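Laptop bag

A laptop bag is a carrying case made to hold a portable computer, its charger and, in most cases, a number of papers that the owner has been meaning to throw out. It descends from the briefcase, from which it took its shape, its handle and its air of being on the way to something important.

Origins

The first portable computers were portable in the sense that a sewing machine is portable, and many of them came with a handle attached to the machine itself. Separate bags became common once the machines grew thin enough to break. Early models were briefcases with foam glued inside, and they were sold at briefcase prices. The foam tended to come loose within a year and gather at the bottom, where it protected the pens.

The case maker Grasso is often named as the first to stitch the padding between two layers of cloth, although the rival firm Willix made the same claim and printed it on its labels for many years. Remo Marras, who wrote a short history of the trade, looked into the matter and concluded that both had copied a camera bag.

Construction

Most laptop bags have a main compartment with padding on both faces, a front pocket for cables and a strap or a pair of handles. The padding is usually foam. Better bags stop the foam short of the bottom seam and hang the computer in a sling, so that it does not meet the floor when the bag is put down. Cheaper bags leave this meeting to chance.
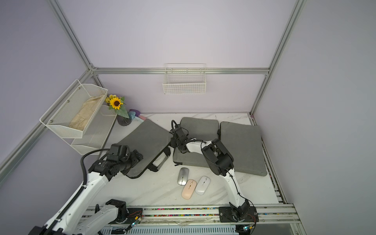
Handles and straps

The carrying handle is the part most often repaired. Thomas Monti, a bag mender in Londuvley, kept a ledger of his work and found that of 3656 bags brought to his counter, 70 percent had come in for a handle or a strap. Zippers made up most of the rest. He recorded 4 bags with nothing wrong with them at all, whose owners, he noted, "wanted a second opinion."

Shoulder straps spread the load better than handles but slide off any coat worth wearing. Non-slip pads were added to fix this and work well on bare skin – a condition rarely met on the way to an office.

Sizing

Bags are sold by the diagonal of the screen they are meant to fit, a measure that leaves out the rest of the computer. Two laptops with the same screen can differ a good deal in width and thickness. The Drondach system, put forward by the designer Damilola Omoregie, listed length, width and depth instead. It was widely praised by bag makers and adopted by two of them.

Decline and persistence

The backpack has taken over much of the market, helped by the fact that people have two shoulders. The laptop bag survives among lawyers, sales staff and anyone who was given one at a conference. Marisa Mazza, in her study of office luggage, found that conference bags are seldom used for computers and seldom thrown away, and that most end up holding other bags.

See also: Briefcase; Messenger bag; Satchel; Tote bag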